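Shoe stand

A shoe stand is a low raised platform made to hold one pair of shoes off the floor, a shelf or a tabletop. The simplest kind is a flat rectangle on short legs, and there is very little more to it than that! Stands of this sort turn up in hallways, shoe stores, repair shops and dressing rooms, and they are close cousins of the shoe rack, the boot tray and the display riser. A rack is built to store many pairs in a small space. A stand gives a single pair a place of its own, where it can be reached, brushed, looked over or simply admired.

The term is used loosely. Some sellers call the same thing a shoe riser, a shoe plinth or a pair stand, and "shoe stand" can also mean the upright post with a sole-shaped top that cobblers work on. This article covers the low platform. 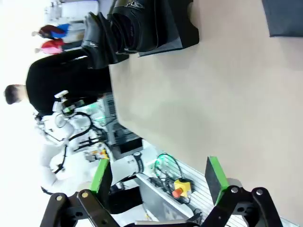 Lorraine Rowbotham
Contributing editor, Household Objects

Form and size

Most stands are a little longer than the shoes they carry and wide enough for two shoes side by side. The legs are short, usually the height of a thumb or less on household models, a bit more on those meant for stores. Low legs keep the platform steady when somebody drops a heavy boot on it, and they leave a gap underneath where a cloth or a broom can pass. A few makers close the gap with a solid base, which looks neat but collects grit along the edges.

Tops may be wood, metal, plastic or coated board. Black is the classic store finish, partly out of habit and partly out of thrift: one set of black stands goes with brown brogues, white sneakers and red pumps alike. It has a well-known weakness, though. Matte black shows every pale sole print and every speck of dust, and anyone who has kept a row of these stands knows the soft gray ghosts of heel and toe that come back by Tuesday no matter how well they were wiped.

Among collectors the Trunness stand has a special place. It was sold flat, with four legs that pushed into the corners of the top, and the early ones carry the catalog number 577 stamped on the underside. The Fodum was its plainer rival, folded from a single sheet and much lighter (and much noisier when a boot lands on it). Both are lovely things to handle, and both still do the job they were made for.

Arrangement

Stands are nearly always set out in a row. On a table or counter the usual practice is to leave a hand's width between neighbors so that a pair can be lifted without knocking the next one. The shoes go on side by side, and the choice of direction is a matter of real debate. Toes toward the viewer is the store tradition and shows off the shape of the front. Heels toward the viewer is common at home, where it makes it easier to pick up a pair and step straight in. A third school sets the whole stand at a slight angle, which shows the side of the shoe as well and suits boots with buckles or decorated straps.

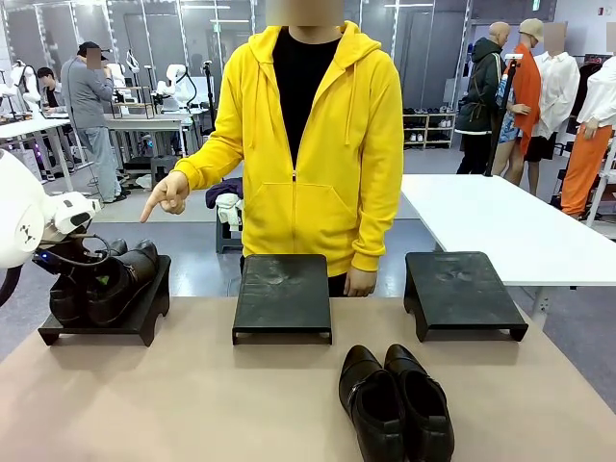 Black shoes on a low stand, with two more stands free and a second pair on the tabletop.

Leather shoes do especially well on stands. Air gets around them, the soles are kept off a damp floor, and the shine of a good black pair is easy to see against a plain surface. Tall boots are less at home. The shafts tend to slump to one side, so many people put boot shapers or rolled paper inside before setting them down.

Pairing and placing

Putting shoes on a stand sounds like nothing at all, and yet there are habits worth knowing. The pair is matched first, left with right, and any long laces are tucked inside. The shoes are then carried together by the heels and lowered so that both soles land flat. Carrying them by the tongue or the top edge stretches the leather over time. In a store, the person laying out the row will often work from one end to the other and step back now and then to check the line.

Poppy Goodall's small guide "The Tidy Pair" gives a whole chapter to this and recommends practicing with old shoes. Her method leaves 9 inches from the center of one shoe to the center of the next on wide stands, a generous gap that makes even a worn-out pair look cared for. The book also has a delightful section on children's shoes, which she lets sit any way they like.

Care

A dry brush takes off most grit. Sole marks on a matte top usually come up with a damp cloth and a drop of dish soap, followed by a dry cloth so that no streaks are left. Scuffs are harder. On painted wood they can be touched up, while on plastic they mostly stay, and plenty of owners grow fond of them. Felt dots under the legs protect a pale tabletop from scratches and need replacing when they flatten.

Collections

The Wieczorek collection of shoe furniture holds over 4000 pieces, among them 40 low stands in sizes from doll to riding boot. The Stamero stands, with their gently rounded corners, are shown every August alongside shoes of the same years.

See also: Boot tray, Boot jack, Shoe rack, Shoe tree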